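How to Write House Rules for a Two-Armed Bench Robot

Posted 20 June 2026 by Joar Amundsen
Filed under: Bench practice, Safety

Every shop that owns a robot has rules for it. In most shops the rules live in the head of whoever has been there longest, and they come out at high volume shortly after you break one. I worked under that system at Drostlow and learned a great deal, mostly about doors and how to get through them quickly.

When we set up the packing bench at Lilley, Luzius Aigner suggested that we write things down first. Luzius has filled out more incident forms than I have, so I let him win. What follows is how we went about it, and you're welcome to steal any part. It covers a small bench with two light arms and soft, boring objects. It does not replace the manual, your risk assessment, or whatever safety standard applies where you live. Read those first. I'll wait, and I'll know if you skimmed.

What you need

A copy of the maker's manual, opened at least once.
One sheet of paper per bench. If the rules need a second sheet, you have too many rules or too many robots.
A marker, and tape in a color that doesn't match the table.
Someone who dislikes you enough to point out the gaps.

Step 1. Mark where the arms can reach

Forget where the arms usually go. Jog each one out to its full stretch in every direction, slowly, and mark the floor or the table legs as you go. Then add whatever it might be holding. A gripper with a bottle in it reaches a bottle farther than the number in your notes.

Do this for both arms. On our bench the two reaches overlap over the middle of the table, and that is where all the interesting work takes place. It's also where people like to put their fingers. Our rule says:

Hands stay outside the tape while the drives are on. "I was only straightening it" is not an exception.

The tape itself stops no one, of course. If your risk assessment calls for a guard, a scanner or a proper interlock, fit one. Tape is for reminding people who already know.

Step 2. Decide who holds the stop

Put one person in charge of the stop button for every run, by name, and write it on the sheet. That person doesn't also load parts, answer the phone, or film the run for a cousin. We tried sharing the job early on. Each of us was certain the other one had it, and we were both very relaxed.

The button has to be reachable without leaning across the table. Test it before the first run of the day, with the arms moving slowly and nothing in the grippers. Find out ahead of time what your arms do when power drops. Some hold still, some sag, and the ones that sag will do it onto whatever is underneath.

Step 3. Learn what your lights mean

Most arms have a status light somewhere on the housing, and most people have a private theory about it. Look it up and copy the color table onto your sheet word for word. Green in particular has a way of being read as "safe," when on plenty of equipment it only means the thing is ready to move. Those are very different messages to someone with a hand in the box.

Our rule: no one treats a light as permission. If you need to reach in, stop the arms, confirm that they have stopped, and then reach.

Step 4. Set a speed and leave it there

Pick a slow speed for teaching and a faster one for proven runs. Write both down. The slow one is for any new object, new container or new grip, and for the first run after somebody has "just tidied up" the program.

At Baumgartner, where I helped out one December, the teaching speed went up a little every week until teaching and running were the same thing. A lid took the blame. Now I lock the setting and keep the password on a card in Luzius's drawer, behind the licorice he thinks is hidden.

Step 5. Lay out the table before you start

Layout rules sound fussy until an arm sweeps a bottle off the edge. Ours are short:

Only the items for this run are on the table. Mugs are not items.
Leave a clear gap around the container on every side a gripper will come from.
Keep glass away from the edge, and keep anything tall out of the path between an arm and the container.
Crinkly packets and clear plastic go down with some space between them. Grippers and cameras both make poor guesses about where one shiny bag ends and the next begins.
If the items look like medicine, use empties or dummies wherever you can, keep count sheets with them, and lock them up afterward. Somebody will assume they're real, and somebody else will have a headache.

Step 6. Treat a hinged lid as a moving part

A box with an open lid gets its own step because it has caused more arguments here than anything with a motor. The lid is a wall while it's up and a trap if it comes down. Before a run, check that it stays open by itself when you nudge the box. Then decide which arm works on the lid side, and give that arm a path that never crosses above the lid while the other arm is inside.

Cables count too. Check the route of every loose cable with the arms in their highest and lowest positions. A cable that clears the lid at rest can hook it nicely halfway through a move, and then you have a robot dragging a box around by its hat.

We also wrote a rule about turns. When both arms are at the container, one works and the other waits, and the program says which. Good manners won't come from the hardware.
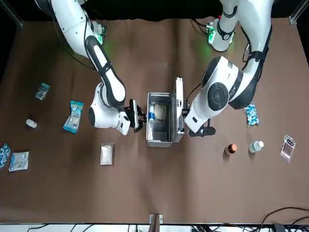 Step 7. Walk the bench before power-up

Keep the check short enough that people will do it. We settled on this one:

Stop button tested, holder named on the sheet.
Tape visible and nobody inside it.
Lid stable, gap around the box clear.
Cables off the work surface where possible, and out of every arm's path.
Speed setting matches the job.
Grippers empty, fingers tight, nothing sticky on the pads.

It takes about 2 minutes, or much longer if Luzius is reading it aloud.

Step 8. Write down the near misses

A near miss is anything that made somebody say a word they wouldn't say at dinner. Log it the same day: what the arm was doing, what it was holding, what you changed. Leave out whose fault it was. We started out with a column for that and the log stayed beautifully empty until we removed it.

Our sheet at the moment has 40 entries, most of them involving a bag that slid. Bags slide. Two of the entries led to a new rule, and the rest led to a better layout or a stern look.

Step 9. Throw some rules out

Go over the sheet whenever the bench changes: new gripper, new container, new people. Strike any rule that refers to equipment you sold. Ours carried a line about a Brotico feeder for ages after the feeder left, and new starters kept asking where it was in a worried tone.

Then have the newest person run the bench from the sheet alone while you keep quiet. Every question they ask goes in the margin. Fix those, print it again, and tape it up where the arms can't reach it. Check that last part with the arms at full stretch.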